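Linulby Waffle Table Cover
Off-white, rectangular

A heavy cotton cover in a fine waffle weave, made for work tables, craft rooms and packing benches. The grid texture gives small items some grip and takes the glare off a bare top.

Colour: off-white, pale beige grid
Fabric: 100% cotton, 2 cm hem
Sizes (mm): 2,000 or 3,000 long
Stock: 3,425 across all sizes, Stetum warehouse

Wash warm before first use. Expect a little shrinkage along the length. Line dry in the shade and don't bleach. The hem will mark and fray with hard wear, so trim stray threads with scissors. Matching dark grey cloths are sold separately under the Bruterico name.

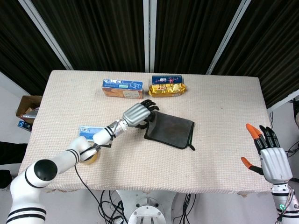 Jayanthi Shenoy wrote: Had mine on the sewing table since January. It doesn't slide about like the old vinyl one did, but I'd order the longer size if you want a decent overhang at the front.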